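Gunier Short Video Captions – data card

Version 2 of the caption set. Released 30/07/2022.
Maintained by Sorcha Baxter and Rasa Mockus.

Overview

Gunier is a collection of captions, hashtags and posting metadata from short vertical videos shared on Metham, a small regional video app. It was put together to study how people reuse the same clip, sound or joke when they post to more than one account. The set has text and tables only. No video, audio or thumbnails are included, and we can't supply them on request.

The first version covered one posting category, home and hobby. The current one adds cooking, commuting, pets and school life, for 5 categories in all. If you used the first version, please read the section on changes before you merge anything, as the ID column was rebuilt.

What's in the download

captions.tsv – one row per post, with the caption text as the user typed it
tags.tsv – one row per hashtag per post
sounds.tsv – the sound label attached to each post, where there was one
reposts.tsv – pairs of posts that an annotator marked as the same clip
accounts.tsv – account type and join month, with names replaced by codes
CHANGES.txt
LICENSE.txt

All files are UTF-8 with Unix line endings. Tabs inside captions were replaced with a single space. Line breaks inside captions are written as \n. Emoji are left in place. 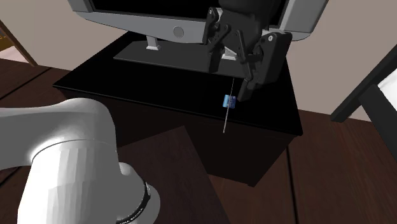
Posts come from 107 accounts whose owners signed up through a notice in the Metham app in March. Each owner picked which categories to share and could leave out single posts. Business accounts were allowed to join but had to be marked as such, and they make up a small share of the rows. Posts set to private at the time of export were dropped, along with anything posted by an account that had not confirmed an adult birth date.

Fields in captions.tsv

post_id – a string, unique across the whole set
account_code – matches accounts.tsv
category – one of the category names
lang – language code, set by the app and not checked by us
caption – free text, may be empty
posted_hour – hour of day in the account's local time
edited – 1 if the caption was changed after posting, 0 if not

The lang field is the weakest part of the table. The app guesses it from the phone's settings, so a caption written in Lithuanian on a phone set to English will say English. We thought about fixing it by hand and decided to leave it, so that the column matches what the app's own tools would show.

Annotation

Repost pairs were marked by two annotators working apart. They were shown the posts side by side in Drerketti, the labeling tool we use for everything, and chose from same clip, edited version, same sound only, or unrelated. Where they disagreed, Rasa made the final call and the row has a 1 in the column called settled. The original two labels are kept in label_a and label_b for people who want to measure agreement for themselves.

Annotators were told to ignore captions when judging a pair. In practice that is hard to enforce, as the caption sits right under the player. Treat the labels on borderline pairs with some caution – especially edited version, which covers everything from a trimmed opening second to a full recut with new text on top. 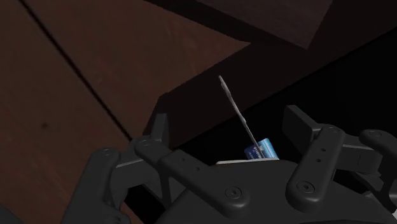

Dark gripper, blue package and reddish-brown wood surface (simulated render).

Known problems

There are 17 posts with a sound label that points to a sound later removed from the app. The label is kept, but it can't be looked up.

Captions that start with a quote mark may load badly in some spreadsheet programs. Turn off quote handling when you import the file.

The posted_hour field is wrong for accounts that moved between time zones during the export. We know this affects a few accounts but can't tell which rows.

A sound named "So" was read as an empty value by an early script and is blank in the first version. It is correct now.

Changes from the first version

Post IDs are now strings. They used to be integers and lost their leading zeros. Added four categories. Added the edited column. Removed the like counts, which were out of date within a day of export and were being used as if they were final. Merged two tables of tags into one.

There is no file that maps old IDs to new ones. If you need one, pad the old integers with zeros on the left until they are the same length as the new strings.

Privacy and removal

Account names, @mentions and phone numbers in captions were replaced with placeholders. First names used in running text were left alone unless the owner asked for a change. Anyone who took part can have their posts removed from the next version by writing to Sorcha with their account code. Copies already downloaded are outside our control, but we ask users to delete removed rows when a new version comes out.

Please don't try to match codes back to live accounts.

License

Free for research and teaching. Commercial use needs written permission. If you publish results, cite the set by name and version number.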